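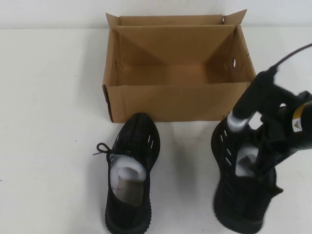

흰 탁자 위에 놓인 골판지 상자와 검은색 신발 두 짝.

우코프 출판사, 점령기 제화공 조합 기록 연구서 12월 출간

2022년 8월 4일

학술·논픽션 전문 출판사 우코프(Ukow)는 역사 연구자 디브야 남비아르(Divya Nambiar)의 신간 『포스(Voß) 장부』를 오는 12월 출간한다고 밝혔다. 제2차 세계대전 당시 점령 지역의 소도시 후몰라흐(Humolach)에서 활동한 제화공 조합의 회계 문서를 분석한 연구서다.

분석 대상은 조합 서기 포스가 작성한 수기 장부 10권이다. 장부에는 가죽 배급량, 수선 의뢰 내역, 대금 수납일이 날짜순으로 적혀 있으며, 확인된 거래 항목은 모두 2,009건이다. 저자는 이 가운데 300건 안팎에서 의뢰인 이름과 배급 번호가 일치하지 않는다는 점에 주목했다. 해당 항목을 시청 배급 대장과 대조한 결과, 상당수가 은신자에게 신발과 식량표를 전달하기 위한 위장 거래로 추정된다는 것이 책의 주된 논지다.

장부는 종전 이후 조합 건물의 자재 창고에 보관되다가 건물 용도 변경 과정에서 지역 문서고로 이관됐다. 일부 권은 습기로 인해 제본이 손상된 상태였으며, 판독이 불가능한 면은 통계에서 제외됐다. 판독과 색인 작업에는 문서 디지털화 업체 스투벡스(Stuvex)가 참여했다.

본문은 8개 장으로 구성된다. 전반부는 배급 제도와 조합 운영 방식을 다루고, 후반부는 위장 거래의 기입 방식과 전달 경로를 재구성한다. 부록으로 장부 용어집과 후몰라흐 시가지 약도, 대조표 일부가 실린다. 원문 필사본 전체는 종이책에 수록하지 않고 출판사 누리집에서 별도 파일로 제공할 예정이다.

남비아르는 서문에서 "장부만으로는 기입자의 의도를 확정할 수 없다"며 "불일치 항목 가운데 단순 오기로 볼 수 있는 것은 별도 기호로 구분했다"고 밝혔다. 생존자 구술은 장부 기록과 날짜가 맞는 경우에 한해 인용했으며, 구술 사이에 내용이 엇갈리는 부분은 각주에 병기했다.

포스의 체포 여부와 이후 행적은 이번 책에서도 결론을 내리지 않았다. 장부의 마지막 두 권은 앞선 권들과 필체가 달라 작성자가 바뀌었을 가능성이 제기돼 왔다. 저자는 필적 비교 자료를 제시하되 작성자를 특정하지는 않았다.

책은 양장본과 전자책으로 동시에 나온다. 가격과 쪽수는 미정이며, 도서관용 사전 주문은 출간 한 달 전부터 우코프 영업부를 통해 받는다.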